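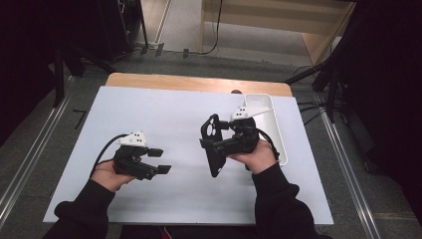
Does a messaging app need to tell other people when you have read their message?
It can do its job perfectly well without that. A message has to arrive, and the sender has to know if it didn't. Everything past that point is a feature somebody chose to add, and read receipts are one I would switch off for good.

I came back to the subject because Ellimau, the chat app my building and half my relatives use, pushed an update in June that turned receipts on again for everyone who had turned them off. The release notes called it "improved conversation awareness." I found out when my cousin asked why I had looked at her question at breakfast and answered it at dinner. I had looked at it because the phone was in my hand. I answered at dinner because the answer took some thought.

The setting is still there. It has moved from Privacy, where I would look for it, to a page called Connections, two screens down, under a picture of smiling cartoon faces. The switch is now labeled "Share my attention." I read that label several times before I was sure which way it went.

The usual defense is that receipts are useful. Sometimes they are. If I text someone that the meeting place has changed, I would like to know they saw it. But that is one message in a great many, and the app could let me ask for a receipt on that one. Email programs have had a button like that for decades. It sits there, most people ignore it, and the few who need it can find it. Chat apps took the same idea and applied it to every "lol" and every photo of a sandwich.

The other defense is that receipts are fair because they are mutual. Turn yours off and you lose everybody else's. I have never understood why this counts as fairness. It's a trade set up by the company, and the terms are that you may have your privacy back if you agree to a small punishment. My not wanting to broadcast has nothing to do with whether my neighbor wants to. Let her send me hers if she likes. I won't look.

Skidholm does it a little better. It asks during setup, with two plain choices of the same size, and it has so far left my answer alone through every update. It also has a typing indicator that can't be turned off, so I am not handing out any medals. The three little dots may be worse than the receipt. They announce that I started a sentence and gave up on it, and that used to be between me and the backspace key.

I did look for evidence that people want this stuff. Ellimau's help pages link to a survey of 723 users, in which 59 percent said receipts made them feel "closer" to their contacts. The survey was shown inside the app, to people with receipts turned on. I'd like to see the question put to people who had gone looking for the switch. I would also like to see it asked of somebody whose manager is in the group chat, because "closer" can mean several things.

Work is where I think the real harm is. My last job ran on Trultwood, which shows a tiny row of initials under each message as people read it. Our largest channel had almost 300 members. Anything posted there after hours came with a growing list of who was apparently on duty in their pajamas. During Ramadan, colleagues who were up before dawn for their meal would glance at the channel, and their initials would show up beside the overnight messages. By midmorning they were being asked why they hadn't replied. They weren't at work. They had been eating breakfast in the dark and picked up a phone.

I asked our IT desk if the initials could be hidden. The reply, which came on a Thursday and was very polite, said that the option existed but was reserved for a more expensive plan. So the software collects the information, displays it, and charges extra to stop displaying it. I suppose I could be persuaded there's an engineering reason for that. Nobody has tried.

People tell me the cure is better manners: don't expect instant answers, don't read meaning into a check mark. Fine, and I try. But an app that puts a time next to the word "Seen" has already suggested a meaning, and telling users to ignore it is an odd way to defend having built it.

What I'd ask for is modest. Keep "delivered." Make "read" something a sender can request and a recipient can decline, one message at a time, with no penalty for saying no. Put the switch under Privacy. And when someone has turned a thing off, leave it off in the next update, whatever it has been renamed.

My cousin has since turned hers off too, and she still answers faster than I do.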